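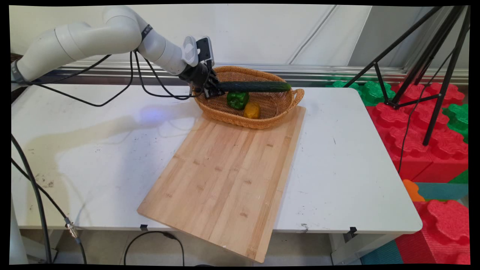 PREP STATION INSPECTION, PRODUCE
Site: Umum training kitchen
Period: June
Inspected by: Kyrylo Kushnir
Reviewed by: Palesa Potgieter

1. Cutting board, position. FAIL
Lower left corner projects past the front edge of the table. Board must sit fully on the surface before any knife work.

2. Cutting board, surface. COMMENT
Bamboo. A few small dark spots and stains. Scrub, dry upright, recheck. If the marks remain, move the board to bread only.

We use cookies to remember your settings and count visits. Accept all | Manage preferences

3. Produce basket, placement. COMMENT
Wicker basket rests partly on the back edge of the board. Set it down directly on the table.

4. Produce basket, contents. PASS
Green and yellow bell peppers. No raw meat or eggs stored with produce.

5. Basket, cleaning. OPEN
Woven rattan holds soil. Cleaning record not supplied. P.P. to request from Du Plessis.

6. Tabletop. FAIL
Scuffs, scratches, dark specks and grayish smudges, worst on the left side. Wash and sanitize. Scratches that catch a fingernail to be reported for resurfacing.

7. Front edge. COMMENT
2 small black clips on the edge. Keep sleeves and apron ties clear.

8. Wall rail. PASS
Metal. Add to weekly wipe-down.

Items 1 and 6 to be closed before next use. P.P.: agreed, item 3 also.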